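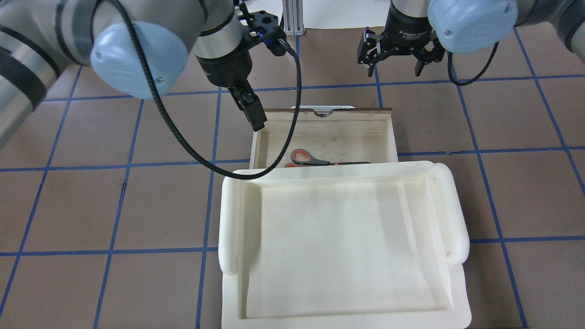

About Mabaso

Mabaso makes and restores wooden drawers, boxes and trays for homes, schools and small offices. The company was founded by Johannes Mtshali, who trained as a cabinet maker and began by mending chests of drawers for his neighbours. The workshop now carries out 500 repairs a year and supplies new drawers in 77 standard sizes.

Our work rests on a simple view of furniture. A drawer is opened and closed many times a day, and it is usually the first part of a cupboard to fail. Runners wear, bases sag and handles come away. In most cases the drawer itself can be saved, and we will always say so before we quote for a new one.

Drawers may be ordered unfinished, for customers who prefer to paint or oil the wood themselves, or with handles already fitted. Trays are offered separately under the Vorko name and are intended for sorting cutlery, stationery, tools and sewing things. The Zoneo range, introduced in May, is made for shallow cupboards and deep shelves.

Mabaso has 2 sites. Repairs are received at the main workshop, and new orders are prepared at the Drilance building, where customers may also look through samples of wood and handles. Visits are by appointment – please allow an hour if you are bringing a piece to be measured.

Enquiries about repairs should state the width, depth and height of the drawer and the kind of runner fitted.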